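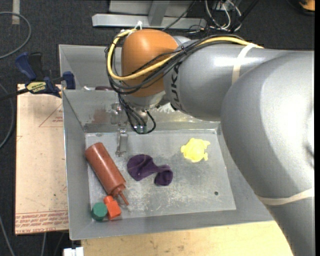 *Arm over the front bin, gripper empty, five objects on the floor of the bin.*

**Ticket: grasp scores drop on the squeeze bottle after retraining**
**Opened by:** Elżbieta Marciniak
**Helping:** Khang Nông, Ülle Lapiņa
**Project:** Dernus (self-supervised grasping, two-bin setup)
**Date:** February 22, 2022

**Elżbieta, first note**

Hello all, and sorry in advance for the length of this one. I retrained the grasp network over the break on the full set of 3,000 attempts, the ones we collected in December, and most of it looks lovely. The turtle is picked up nearly every time, and the purple cloth has gone from our worst object to one of the better ones, which made my whole morning. But the reddish-brown squeeze bottle has gone badly wrong. In a block of 30 attempts aimed at it, the arm came away with it 6 times. The old network, with a tenth of the data, did far better.

What I see on the heat map is that the network wants to grab the bottle by the thin nozzle. It likes the nozzle more than anything else in the bin! When the bottle lies diagonally on the left side, with the nozzle end right up against the orange-red block, the chosen point often falls between the two of them.

I've already checked the obvious things: the table-to-camera calibration is fine, the gripper closes all the way, and Fulell (our labeling script) ran without errors.

**Khang**

Thanks for writing it all down so carefully, it saves me a walk. Could you try two things for me when you have a minute?

1. Run the old weights on the same layout, so we know it's the network and not the bin.
2. Move the bottle out into the open floor near the turtle and run it again.

I'd also like to know how Fulell decides that a grasp worked. I remember Gert Ndlovu changing it from the before-and-after picture check to the finger-gap check, but I can't remember which week.

**Elżbieta**

Both done – and I had a cup of tea in between, so please forgive the delay. The old weights go for the middle of the bottle on the same layout. The new weights go for the nozzle in both places, so the neighbors aren't the main trouble, though they don't help.

**Ülle**

I think I've found it, and I'm afraid it's a bit dull. The finger-gap check reads the gap as soon as the fingers close, before the lift. A nozzle holds the fingers apart just enough to count as a success, even if the bottle slides out on the way up. I looked through 300 of the bottle attempts by hand (with the radio on, it was quite pleasant) and the false successes are nearly all nozzle grasps. Cloth doesn't suffer from this, as it tends to stay put once pinched.

So the network learned exactly what we told it.

**Khang**

Lovely work, Ülle. Let's read the gap again at the top of the lift and require both readings to agree. We stored the finger positions for the whole motion, so we can relabel without collecting anything new. Alvar Dalen has the scripts for that on Berge.

**Elżbieta**

Relabeled and retraining now. I've kept the old labels in a separate folder so we can put both results in the methods section – I think the comparison is worth a paragraph by itself. The same block of bottle attempts comes next, with the same starting layouts.

**Status:** open, waiting on the retrained weights
**Assigned to:** Elżbieta Marciniak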